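**Ticket 3005 – Tabletop pushing cell, Cistville lab**
**Status:** closed, follow-up open under 3005-B
**Category:** operating rules / reset practice
**Opened:** August 2019

**Reported problem**

Operators on the Grunik cell disagree on when an episode may be started. The written rule says "blocks placed at random on the board, none touching the edge." Two shifts read this differently. One shift spreads all blocks well apart. The other drops them by hand and starts with whatever results. Logs from the two shifts can't be pooled, and the Clollberg review flagged 268 episodes as "start state unclear."

Requested: one reading of the rule, in writing, and a decision on the flagged episodes.

**Environment**

- Cell controller: Zakaria, build 1019
- Work surface: maple board on perforated table
- Task set: push to target, push to group, separate pair
- Episode limit: 1000 control steps

**Log**

**Entry 1.** Pulled the flagged list and checked that the flags were not caused by the controller. Start and stop markers are present in every episode. No dropped commands. Closed as a software fault.

**Entry 2.** Asked both shifts for their reset steps. Shift A lifts each block and sets it down by hand with a visible gap to every neighbor. Shift B gathers the blocks in two hands and releases them low over the board, then moves back only the ones that left it. Neither procedure breaks the rule as written. The rule is the defect.

**Entry 3.** Tried a minimum gap between blocks, one finger width. Rejected. It removes close pairs from the start states, and "separate pair" needs close pairs.

**Entry 4.** Tried leaving spacing free but requiring a clear approach path for the finger to the first target. Operators could apply this without measuring. Kept.

**Entry 5.** Found a second cause. On shift B the finger was sometimes parked low among the blocks before the start marker, so contact could occur before logging began. A block that has been nudged outside the log makes the start state useless. Park position is now part of the rule.

**Entry 6.** Shift A asked whether a tilted or leaning block has to be righted. Decision: no, if it is stable. If it is still rocking, wait. Do not start on a moving block.

**Entry 7.** Went through the flagged episodes against the new text. Those with the finger parked clear and all blocks on the board are accepted. The rest are marked "exclude from training, keep for fault study." No episode is deleted. Clollberg agreed to this split.

**Rule text, revised**

1. All blocks in the task set are on the board and fully inside its edge. Perforated surface is out of bounds.
2. Spacing is free. Blocks may be near each other or far apart.
3. Blocks are at rest before the start marker.
4. The finger is parked high and off the board before the start marker. First contact must fall inside the log.
5. Hands are out of the cell, guard closed, before motion is enabled. This comes ahead of all other points.
6. If a block leaves the board during an episode, stop, mark "out of bounds," and reset. Do not reach in to put it back.

**Reference for item 2**

Spacing as uneven as this is acceptable. The finger position is a work position, not the park position in item 4.
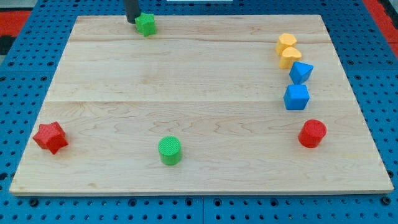
*Fig. 1 – Finger at the green star near the far edge; yellow and blue blocks close together on the right, red star alone on the left.*

Note for reviewers: do not flag an episode for crowding alone. Use the "start state unclear" flag only when items 1, 3 or 4 cannot be confirmed from the log.

**Resolution**

Revised text loaded to the Zakaria operator page and printed at the cell. Both shifts signed off. Old text withdrawn.

**Open under 3005-B**

- Add a park check to the controller so the start marker is refused when the finger is low.
- Decide whether item 6 needs its own stop code. Grunik currently logs it as a plain operator stop.
- Next review of the rule: January.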